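Packaging notebook, Brernwood job
April 22, 2020

Rigid boxes, lid and base, turquoise wrap

Carried on from the March trials. Clidau sent the second lot of wrap paper and I made up 12 boxes with it this morning, same board and same glue as before. Wrap went on a little easier than the first lot. It still wants to lift at the turn-in on the short ends if the glue is thin, so I went back to two passes with the roller there.

Color check. Held the new paper against the approved swatch from Jistard under the bench lamp and again by the window. Under the lamp it reads slightly greener. By the window I couldn't separate them. I am calling it a match, but someone else should look before we order the rest.

Took one box over to the speckled gray counter to look at it in ordinary light. The lid top reads much paler than the front of the base, enough that a customer could take them for two papers. Same sheet, so it is the light on the flat surface. Worth telling Brernwood before they see samples. Corners are sharp and the lid top is flat, no dents.
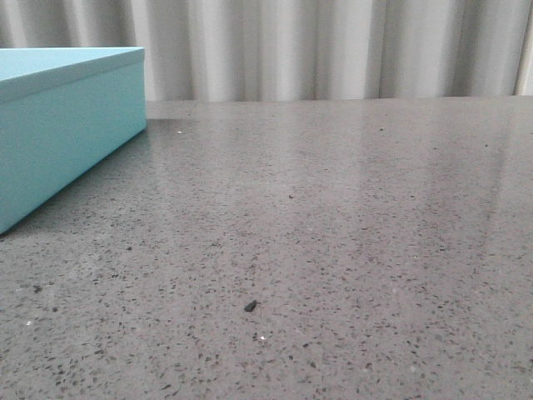

Lid fit

Lids from the first lot were tight and pulled the base up with them. Opened the lid up by one board thickness on this lot. Most now drop on slowly under their own weight. Two still stick, both from the end of the sheet where the scoring was off. Reset the scoring stop and marked it with tape. Please leave the tape alone.

Paper use

Sheets left on the shelf: 346. The full order is 700 boxes, so we are short whichever way we lay out the blanks. Cuervo can cut the next lot to size for us but wants the final dimensions in writing first.

To do
- Load test, lids on, stacked overnight
- Rub test on the matte finish, dry cloth and damp cloth
- Send final lid dimensions to Cuervo
- Ask Clidau if the next roll comes from the same dye batch
- Clean the glue roller properly, it was left with a skin on it again

Logo is still undecided. Leaving the lids plain until we hear.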